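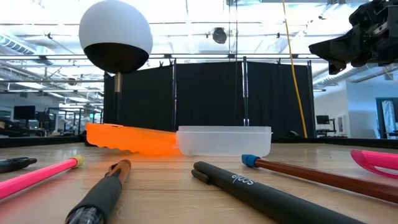
Every pitch for a learning robot now comes with a number. At Gerkar it was 600 recorded attempts at putting pens in a box. Quintero went one better and quoted hours. I have yet to see either firm say how many of those attempts were the same attempt.

I spent part of September reading through 261 of them from a bench in Urton. Nearly 250 began with the pens lying much as the last lot had. The operator was paid by the piece, so why would he move them? A lid got turned over now and then and that was written up as variety.

Afonso Falcão, who ran the bench, told me the model would "sort it out at scale". Perhaps. I asked what happens on a different table, under different lights, with a pencil somebody has chewed. He said they had 2 more tables on order.

I don't doubt the work is tiring, or that some of it is done with care. But a pile of examples is only as good as the differences in it, and at the moment we pay for the pile. Zerthorpe is about to buy one. I'd want to see the failures first, and I'd want to know who threw them out.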